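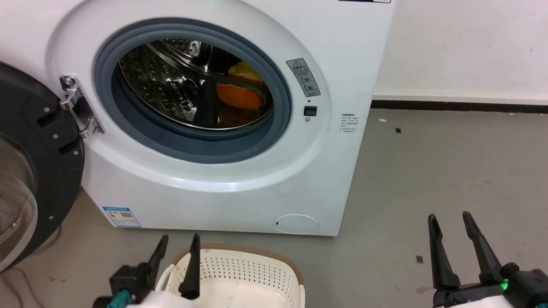
Home | About | Method | Results | Careers | Contact

About Davdale

Davdale develops manipulation policies for household laundry work. The company was started by Sumeya Gidey and operates from 2 sites: Danda, where demonstrations are recorded, and Dunstan, where policies are trained and scored. Our main line of work is unloading front-loading washers into a basket on the floor with two-finger grippers.

Method

Policies are trained by imitation from teleoperated demonstrations. The current training set, Besura, contains 3,045 episodes. An episode starts with the door open and laundry in the drum, and ends when the drum is clear or the operator stops the run. Each episode stores head camera video, joint positions for both arms, gripper opening, and the operator's commands at the same time steps.

Three properties of the task drive the design. The drum is polished steel and reflects the items inside it, so color alone is a poor cue for where cloth ends. The rubber gasket narrows the opening and catches fabric on the way out. Small loads settle on one side of the drum, which often leaves one arm with a clear approach and the other without. The policy therefore selects an arm before it selects a grasp point, and may change arms after a failed grasp.

Grasp points are predicted in the head camera view and converted to arm targets using the fitted plane of the door opening. The plane is refitted before every reach. Machines and baskets are not fixed in place during recording, and their positions are not given to the policy.

Results

On the held-out test set, the current policy cleared the drum in 94 percent of trials without operator input. A trial counts as cleared only if every item ends in the basket. Items dropped on the floor count as failures even when they are later picked up. Most remaining failures involve flat items pressed against the drum wall. Wet loads are scored separately and are not part of this figure.

Working with us

We accept evaluation requests from appliance makers and university groups. Test protocols and scoring sheets are sent on request. Requests are reviewed on Monday by the Dunstan team.

We use cookies to measure site traffic. Accept | Decline | Cookie settings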